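Nilter Household Demonstration Project
Progress report to the Elness Fund, third period

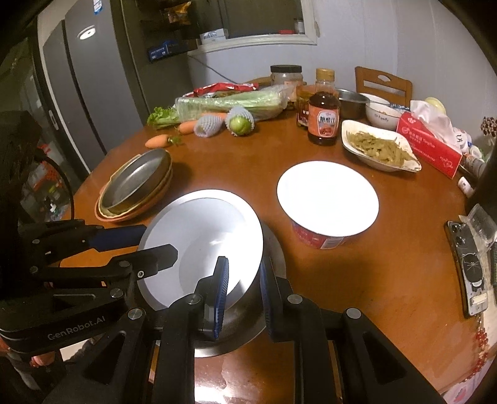
Sharada Sundaram wrote back on the last report that she had read all of it twice and still could not tell whether we were teaching a robot to clear a table or paying people to clear tables. It is a fair question, and for this period the answer is again both, in that order if things go well.

The work in November was table clearing by hand-held gripper. A person holds the tool, closes its two fingers on a bowl or a dish, moves it where it should go and lets go. The recording of that becomes one demonstration. We collected 3,038 of them. After review we kept 2,887, which beats the target in the grant agreement and will, I expect, be used to set a higher one.

Most of the rejects were people being too good at the job. Left alone, a person will steady a bowl with the free hand without knowing they have done it, and the robot at Lerkon has no free hand to steady anything with. We now ask everyone to keep the other hand well away from the dishes. Marilou Catacutan suggested mittens. We have not budgeted for mittens.

Bowls gave us the most trouble. The finger pads hold a rim well enough, but new people tend to pinch near the top and lift fast, and the bowl swings. The instructions now say to take a deeper grip, wait a beat, then lift. Demonstrations recorded after that change look slower and duller, and the training team is delighted with them.

We have kept to tables in the state people leave them, with jars, vegetables, tissues and phones all over the place. The first period used tidy tables, and the robot learned to clear tidy tables, a skill with a limited market.

Of the demonstrations kept, 698 have been labeled step by step. This is behind plan. The labeling screen from Panganiban logs people out after lunch, and the fix we were promised arrived as a new logo. Marilou has moved two people over from recording until the backlog is down.

The remote control half of the project is further along than I had feared. The operator can now pick up a bowl and set it down on a stack from the next room, at a pace that would try the patience of a saint. The delay between hand and arm is still noticeable, and we are keeping remote sessions short while it is looked at.

Spending is within budget apart from replacement crockery, which has its own line this time as requested. We have asked for 3 more gripper tools in the next period and would be glad of an answer before the current ones wear out their pads.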